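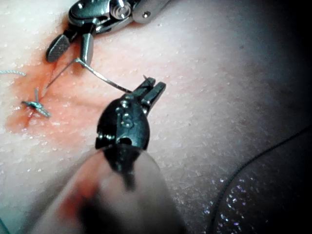 Practice pad, first knot tied, needle ready for the next stitch

From: Corina Tudose
To: suture-practice list
Subject: Re: Re: which pad for the November course

Hello all,

I answer under the quoted part.

> We have 18 places in the Skekberg room and I must order pads this
> month. The old ones from Adams tear when the thread is pulled tight.
> Does the color stay in the pad for good? And how long do you leave
> the ends of the knot?
> - Urnus

The stain does not come out of ours. You see it is orange-red near the cut and more pink at the border. I washed one pad with soap for a whole evening and it was the same, so please do not promise clean pads to the next group.

For the ends, I ask people to cut them short, as on this knot - but not so short that the knot opens when they go on to the next stitch. For beginners I prefer a short cut in the pad. A long one makes them hurry.

The tearing I also had, with the thin pads. The thicker ones cost us 873 for the full box, delivery to Brerkcombe included. I can send you two to try before you order.

Best regards,
Corina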